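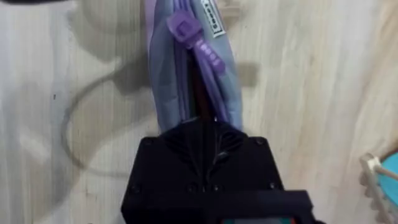 The lost art of the mending night

I came to darning the way I come to most things, which is by being too cheap to replace a jumper. It was a good jumper, navy, bought in a sale in Alleck years ago, and the left elbow had gone so thin you could read a newspaper through it. My mother would have had it done in front of the telly in one evening. I put it in a bag at the bottom of the wardrobe and felt guilty every time I saw the bag.

Then in April a card went up in the window of Ogilvie, the wool shop on the harbour road. "Mending night, Thursdays, bring your own holes." Well, I had holes!

There were six of us the first week, squeezed round two card tables between the sock yarn and the till. Annag Guthrie runs it. She has been altering and repairing clothes for most of her working life and she has a way of picking up your sleeve and saying "hmm" that takes you straight back to school. She looked at my elbow, turned it inside out, and told me I'd need to start a good inch outside the hole. I had been planning to start at the hole. So that was lesson one.

Lesson two was don't pull. I pulled. My first darn looked like a belly button.

The chap next to me, Grigore Roman, was on his fourth pair of work trousers and doing lovely flat patches on the knees, all by hand, with stitches so even I asked if he'd cheated. He learned from his grandfather, who was a tailor, and he was very patient about my thread, which I kept cutting far too long. (Fingertip to elbow is plenty. Any longer and it ties itself in knots out of spite.)

What I hadn't expected was how much people talk. Give a person a needle and something to look down at and out it all comes: the hip operation, the son in Canada, who has bought the old bakery and what on earth they mean to do with it. Iona MacKinnon brought a tablecloth of her aunt's with a scorch mark on it and we had the whole history of that aunt, including two husbands and a caravan. The tablecloth is still not finished. I don't think she wants it to be.

I did have a rummage in the figures, because my editor likes a figure. I've kept every clothes receipt since I moved here, stuffed in a shoebox, and I sat down one wet afternoon and added up the lot. £1,123! And £457 of that went on things I no longer own, mostly because a seam went or a zip stuck and I couldn't be bothered. Annag charges £4 for a new zip if you bring the zip. I had to go and have a biscuit.

If you fancy having a go, you need very little. A packet of darning needles with blunt ends, a small pair of scissors that really cut, and some yarn a touch thinner than whatever your garment is made from. A darning mushroom is nice, but Blair Cairns uses an orange and says it makes his socks smell better. Good light matters more than any of it. I ruined a perfectly decent cuff under my kitchen bulb and had to unpick it all the next morning.

Begin with something you don't love. Socks are ideal. Run your rows up and down first, leaving a tiny loop at each turn so it can shrink in the wash without puckering, then weave across, over and under. Go slowly over the gap itself. And do wash the thing beforehand, please. Annag has asked me to put that in.

My navy elbow is done now. I used mustard in the end, as Ogilvie had no navy left and I was too impatient to wait for the order, and two people have asked where I bought it. There's a cardigan in the bag next, and then the lining of my winter coat, which frightens me a bit.

Mending night is every Thursday from seven at Ogilvie, £2 on the door with tea included. There is also a longer daytime session on Sat 13 May, with Annag doing zips in the morning and Grigore on patches after lunch. Bring a cushion, the chairs are murder.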